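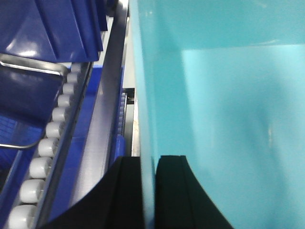 発表者ノート「通い容器とローラーコンベヤの取り合い」
発表:Catalina Lagos(Trornitz 物流設備課)
2021年1月20日

スライド1 表紙
所属と担当範囲のみ述べる。質疑は最後にまとめて受ける。

スライド2 対象範囲
Trornitz 第二棟の仕分けライン。容器の投入口から積み付け位置まで。自動倉庫側は Colin Wragg の発表に含まれるため扱わない。
登録容器数は3000、11月の棚卸で所在を確認できたものは2917。差分の内訳は配布資料の末尾にある。ここでは読み上げない。

スライド3 ローラーピッチ
容器の底面は常に3本以上のローラーに載ること。最短の容器で計算する。長辺ではなく搬送方向の寸法を使う点を強調。向きを変えて流す区間では短辺が搬送方向になる。
ピッチを詰めれば底面の振動は減るが、本数と軸受の点検工数が増える。ここで Sandell 区間と Treloar 区間の比較表を出す。
(表の単位はmm。前回、cmと読み違えた質問があった)

スライド4 底面の状態
樹脂容器の底は使用につれて反る。中央が下がった容器はローラーとの接触が中央に偏り、直進性が落ちる。
判定は定盤に空容器を置き、四隅にすきまゲージを入れる。積載状態での測定は行わない。
底リブの欠けは別項目として記録する。反りと同じ欄に書かないこと。

スライド5 縁の補強
金属縁付きの容器は口部の変形に強い。一方、積み重ね時に下段の樹脂壁へ当たると擦り傷が出る。
縁の有無が混在した段積みは禁止。現場掲示は改訂済み、旧版が残っていれば外す。
縁の角部は曲げ半径を確認する。ガイドレールに引っかかった停止記録は、すべて角部の変形が原因だった。

スライド6 色の管理
濃い青と明るい青緑の区別について。色だけを識別の根拠にしない。照明の反射が強い位置では光沢面が白く飛び、目視でもセンサでも誤判定が出る。
ラベルは短辺側の平らな面に貼る。リブの上に貼ったものは端から浮く。
光電センサの投光角は壁面に対して垂直を避ける。設定値は現場ごとに取り直す。

スライド7 容器台帳
台帳は Nultodetti に移行済み。旧番号での検索も可能。
例として番号2215を開く。登録、洗浄、点検、補修の順に履歴が並ぶ。画面が出ない場合は印刷した控えを使う。
廃棄済み容器の番号は再使用しない。

スライド8 点検周期
ローラー:回転の渋り、軸端の抜け、樹脂粉の付着。
容器:底の反り、壁の割れ、口部の開き。
コンベヤ側の点検は電源を切り、施錠してから手で一本ずつ回す。運転中に触診しない。

スライド9 残件
混在段積みの検知方法は未決。重量では判別できない。高さ測定で試す予定だが、縁の厚みと反りによる高さ変化を分離できるかが課題。
最短容器の底面図を再測定する。担当は Lagos。

質疑用の補足
洗浄後の寸法変化を聞かれた場合は、室温に戻してから測定していると答える。洗浄温度の条件は配布資料の表2。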